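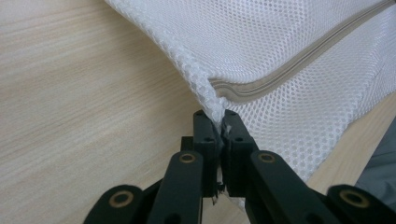 Zelik Laundry is taking on part-time sorting and packing assistants for its unit in Kindthorpe. We wash household laundry for customers in Kindthorpe and Astville, mostly people who send us a weekly load and want it back folded. Every customer's small items travel in a white mesh bag with a long zip, and most of the job is done at a table with one of these in front of you. You will open the bag, check what has come in against the ticket, and close it again with the zip run right up to the corner. The mesh is fine and the fabric puckers along the zip, so it needs a bit of patience.

Hours and pay
Two shifts are available, 7 am to 11 am and 12 noon to 4 pm, Monday to Friday. You can apply for one or both. Pay is by the hour, monthly in arrears, and we will send you the current rate with the application form. Thursday is our busiest day and we need everyone in, so please don't apply if you can't work Thursdays. The contract is for six months from October, with a good chance of it being made permanent.

What you will do
Sort incoming bags by ticket number and wash type.
Check pockets and set aside anything found, with the ticket.
Look over mesh bags for torn netting, broken zip pulls and seams coming undone. Damaged ones go in the repair tray.
Fold and pair items after drying and put them back in the right bag.
Wipe down the tables between customers.
Help load the van at the end of the afternoon shift.

A full shift is normally 50 bags per person. New starters are not expected to reach this in the first 2 weeks.

What we are looking for
You don't need laundry experience. You do need to be careful with other people's clothes and able to read ticket numbers correctly, as we have 882 customers on the books and a sock in the wrong bag takes a long time to trace. The work is standing for the most part, though stools are provided at the folding tables. Full loads can be lifted by two people. Please tell us if you are allergic to detergents. We use an unscented one, but there is always some in the air near the machines.

Getting here
The unit is behind the Vishwakarma hardware shop, entrance from the side lane. The number 11 bus from Astville stops across the road. There is space for bicycles inside the gate but no staff parking.

How to apply
Pick up a form from the front counter between 9 am and 3 pm, or ask for one to be posted. Please give the name of one person who can vouch for you, which can be a former employer or a teacher. Shortlisted applicants will be asked in for a paid trial of one hour at the sorting table. Overalls are supplied. Please wear flat, closed shoes.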